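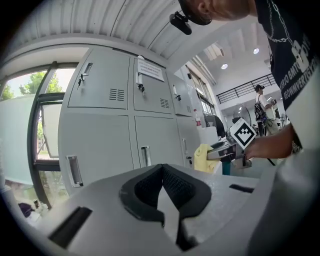 Gray metal lockers, key in the door.

I've been going to social dance classes for 17 years, and I have a complaint about the rotation. You know the one. Every couple of minutes the teacher yells "switch!" and you move along to a stranger, right when your feet were starting to get it.

I used to defend this. Sudheer Warrier taught my first swing class at the Rimurine and he rotated us like laundry, and I learned a lot from dancing with people who were better than me (and a lot of patience from the ones who weren't). But his class had maybe a dozen people in it! Last November I took a seven-week beginner tango course at Zeren, paid $399 for it, and the room was so packed that I danced with most people exactly once.

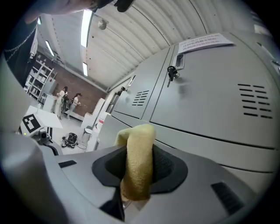

Tango is close. You need a few songs just to work out how the other person breathes, where they put their weight, whether they're going to wait for you. Two minutes gets you an apology and a sore toe. I went home every week feeling like I'd been at a speed dating night with better music.

So let people stay put for half the class - that's all I'm asking. Rotate during the warmup, rotate at the end, and leave the middle alone. Teachers tell me the singles will get stuck with one bad partner, and sure, sometimes they will. I'd still take that over another evening of hello and goodbye.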